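Jaltesura mosaic, progress since January

Hi all, I've got good news and one slightly embarrassing delay to report on the moon map this time! 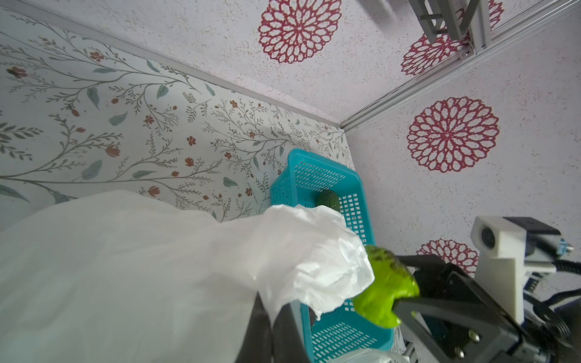 Grernent wrote back after the last report that the seams along the northern strip still looked too dark, and could I please fix those before adding any new frames. Fair enough, so that's where most of the grant time went. I re-did the brightness matching on 213 of the 529 raw frames from the Ene flyby (the rest were fine as they stood), and the strip now blends nicely except for a smudge near the pole that I haven't figured out yet.

The delay is the control points. I'd promised 125 and I'm eight short, mostly on the night side, where there's hardly a crater rim to grab onto. Allutel has lent me more disk space, so the full-size version can finally be stitched in one go – hooray! No extra money needed this round. I'll send the draft map as soon as the last points are in.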